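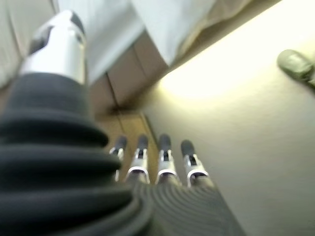
Four fingers and the ribbed palm, seen up close.

Most of looking after a bed-making robot is looking after its hands. I've had ours working in the guest rooms at Darby since February, and the sheets themselves are easy on it – lint is the enemy! It gets down in the collars at the base of the fingers and sits there. I use a dry paintbrush first, the cheap soft kind, then a barely damp cloth, and I always work from the tip down toward the palm so I'm not pushing fuzz into the joints.
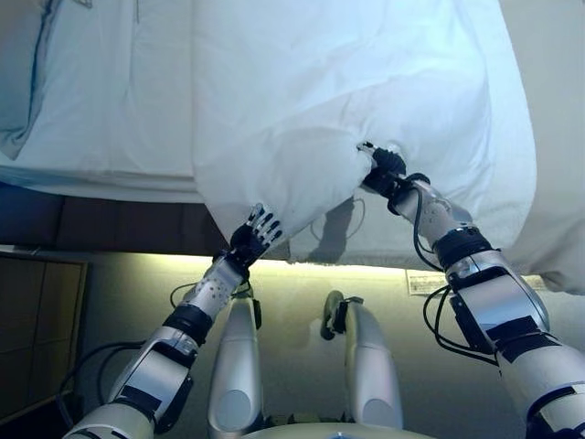 Cables next. Any loop that hangs off the forearm will find a sheet sooner or later, so leave enough slack for the elbow to bend all the way and not a bit more. I bend each arm by hand with the power off, check the loop, then snug up the tie. Mine get new ties every 70 beds (I keep a tally inside the linen closet door).
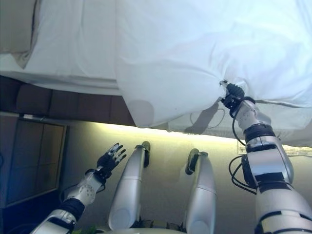 Right hand closed on the sheet, left hand open.

If the grip starts slipping, wash the fingertips before you touch any settings. I wasted a whole evening on this. Tamer Fakhoury, who sold us the Jernine service kit, told me over the phone to try plain dish soap on a cloth, and I was a little embarrassed at how well that worked. I'd had the grip turned up to 63 by then and it was leaving puckers in the good cotton.
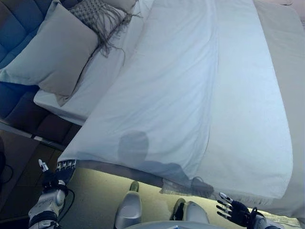
Fringe and loose hems want a slower approach, so I have a second routine saved for those, with the pull speed cut way down. Oh, and sweep before you start, especially where the feet go. Crumbs get into everything.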